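Right, I promised a few of you I'd write up how the knee is getting on, so get the kettle on because I've never managed to be brief in my life. A thread.

For anyone new (hello, lovely to have you!), I hurt my left knee in May coming down a wet grassy bank near Hanar with far too much shopping in my rucksack. No heroic story. I slid, I sat down hard, and the knee went one way while the rest of me went the other.

The physio said no running for 8 weeks and gave me a sheet of exercises so dull that I did them faithfully for a fortnight and then started hiding the sheet from myself under the fruit bowl. I don't recommend this. Week three was miserable and it was entirely my own fault.

What got me going again was the swimming baths at Aremard. They have a slow lane before 8 in the morning and it is the kindest place I've ever been. People nod at you. One lady lent me her float without my even asking, and then talked to me about runner beans for four lengths.

I do have a brace too, a Bauerfeind one, handed down from my sister. I wear it on stairs and on long walks and take it off as soon as I'm home – it does leave a ring round my leg like the top of a tight sock. Several of you asked which size, and I'm afraid the label has washed off completely.

Then came the bike. I'd been putting it off, but Veleo (the little hire place by the station, green door) let you take one for 2 hours at a time, and I thought, well, how much trouble can I get into in two hours.

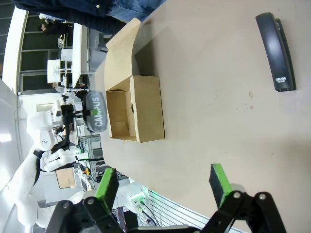

Table this morning. Cap, box, stapler.

The first ride was 14 minutes, including the bit where I stopped to look at a heron. I was so pleased with myself that I bought a bun and ate it standing up outside the shop, helmet still on.

Since then I've built up to the old railway path, which is flat nearly all the way and has benches in sensible places. If you're nursing a knee, saddle height matters more than anything! Mine was far too low to begin with and I couldn't work out why the front of the joint ached by the evening. Two fingers' width higher and it was a different machine.

Hills are still a no. I tried the one up to the church last week and got off halfway and pushed, and a small boy on a scooter overtook me, very politely.

A few people asked about sleeping. Pillow between the knees if you're on your side, and do the ankle circles before you get up. I resisted the pillow for ages because it felt like something my gran would do, and of course my gran was right – she usually is.

Next thing is the 18 mile loop round the reservoir, with a long stop at the café in the middle. I'm not setting a date. I've told my sister, though, so now I shall have to do it.

If you know whether that café does a decent toasted teacake, please reply below, as it will affect my training quite a lot.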